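When the Flestdale library reopens in October, its reading room will seat more than 40 people under a roof that Zdislava Havlíček first sketched as a student. She now leads a studio of two at Haslinger, the practice she joined after graduating in architecture.
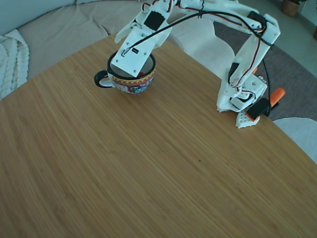 A ceramic mug on a light bamboo-wood table.

The old ceiling was lowered decades ago - her design restores its full height and keeps the original brick.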